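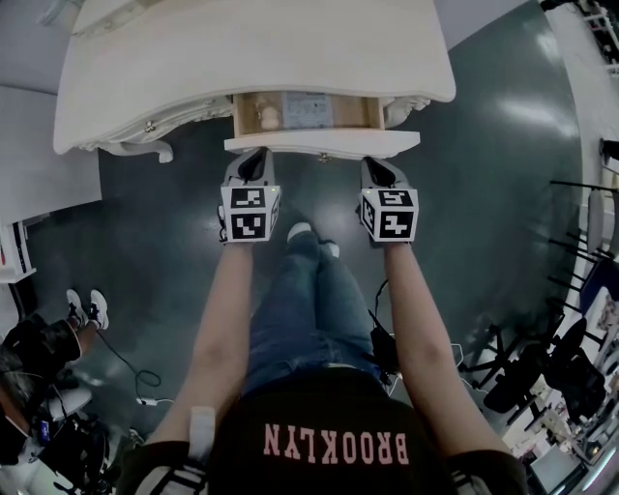 Operators had been reporting jaw slip on drawer tasks since November, according to one of them, who put the blame on the finger pads and said the grips "feel fine until you pull, and then the log says you let go." Endau confirmed the complaint in a service notice dated 2/4/20 and has withdrawn one batch of its hand-held grippers from use.

The fault is in the jaw position sensor. Under a sideways load, such as a finger pressed against a drawer front, the sensor magnet can shift in its seat. The gripper then records a wider opening than the true one. The operator feels no change, and the indicator light stays green.

Endau checked 1,285 recordings of drawer and door tasks and marked 435 as unreliable. Most of the bad recordings came from left-hand units. Those files have been pulled from the set used to train the Taremar arm, which was stopped on a test bench at Turnero after it opened its jaws early and dropped a loaded drawer. No injuries were reported. The arm's force limit worked as designed, but the stop was triggered by hand.

Vlachou, which supplies the sensor board, said the magnet seat was bonded with too little adhesive. Replacement boards have a mechanical clip. Each rebuilt gripper is cycled 200 times under side load before release, and any unit that drifts by more than 5 percent of full opening is rejected.

Sites holding affected grippers are told to stop recording, unplug the units and return them with their cables. Recordings of tasks without side load may be kept after a calibration check. The Taremar arm remains limited to empty drawers at reduced speed until it has been retrained on the corrected set.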